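The Clatberg Set

The contract with Jillora specified 752 accepted episodes. An episode was one pick and one place, performed by hand on the leader arm and copied by the follower. Acceptance was a separate matter and belonged to Mészáros, the software, which had been named after somebody's landlord and never renamed.

Darnell Okafor had been on the job since July. He sat at the leader arm with his elbow on a folded towel and moved foam blocks from one part of the table to another. After every 24 episodes he stood up, walked to the window, walked back and ran the check. The check took longer than the walk. It compared joint positions with commanded positions, looked for dropped images, and listed the failures by number.

By the morning in question the accepted total was 608.

"What went wrong with last night's?" said Barrett Doucet. He had come down from the Drokik office with a printed sheet, and he was reading from it as if Darnell had not written it himself.

"Mostly pauses. Anything over two seconds with no motion gets thrown out."

"Why were you pausing?"

"I was deciding where to put it."

Barrett wrote this down.
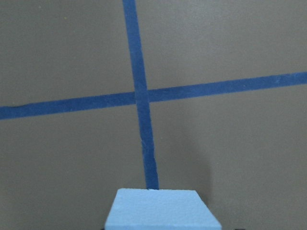
Darnell's instructions ran to one page and had been amended four times. The blocks were to start in a different position for each episode, and at a different angle. The cross of blue tape on the table gave him his regions, and he was to vary those too. With the pale blue foam block low in the wrist view, the upright strip of tape seemed to run straight into its far edge, and he had caught himself setting up that view more often than chance would allow. It was a comfortable approach. The hand went down the line of the tape and the fingers came to either side of the foam. He suspected the model would learn the tape and ignore the block, and he had put this in the notes field, which had a limit of 100 characters.

"You wrote 'may be learning tape'," said Barrett.

"Yes."

"Is it?"

"I don't know. I only make the examples. Clatberg trains on them."

Clatberg was the machine upstairs, or the room the machine was in. People used the word for both. Darnell had been inside once, to collect a chair.

Barrett put the sheet on the shelf by the emergency stop. "Show me a comfortable one," he said, "and then an uncomfortable one."

Darnell did the first in nine seconds. The follower arm copied him with its usual small delay – he no longer noticed the delay unless someone was standing next to him. For the second he swapped the block, closed his eyes, put the new one down by feel and opened them again. It had landed well away from the upright strip, turned a little, in a position he would not have chosen.
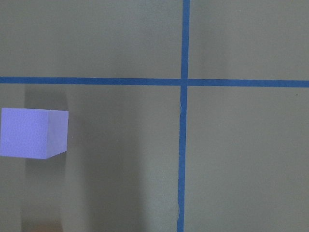 "Now you have to go and get it," said Barrett.

"Now I have to go and get it."

He went in from the wrong side, corrected, and came down too close to a corner. The block twisted between the fingers but stayed there. He carried it over the tape and released it. Fourteen seconds, no pause long enough to count. He ran the check on the pair and Mészáros accepted both without comment.

"It can't tell them apart," said Barrett.

"It isn't built to. It checks that the recording is sound."

"So all 608 could be comfortable ones."

Darnell thought about the afternoons, and the towel, and the way his arm had begun to start moving before he had looked properly at the table. "A lot of them," he said.

Barrett turned the sheet over and wrote on the back. He wrote for some time. Then he read it out: start positions to be drawn by the computer and shown on the screen, operator to match them, no choice to be made by the operator at any point. It would be the fifth amendment. He dated it 13 August 2025 and asked Darnell to initial it.

"Do we keep the old ones?"

"Jillora are paying for 752," said Barrett. "We'll keep them and mark them."

"Mark them as what?"

Barrett considered the column headings. There was one spare, at the far right, and it was narrow. He typed 'chosen' into it and filled it down the page. Darnell reset the block, sat, put his elbow back on the towel and waited for the screen to tell him where to begin.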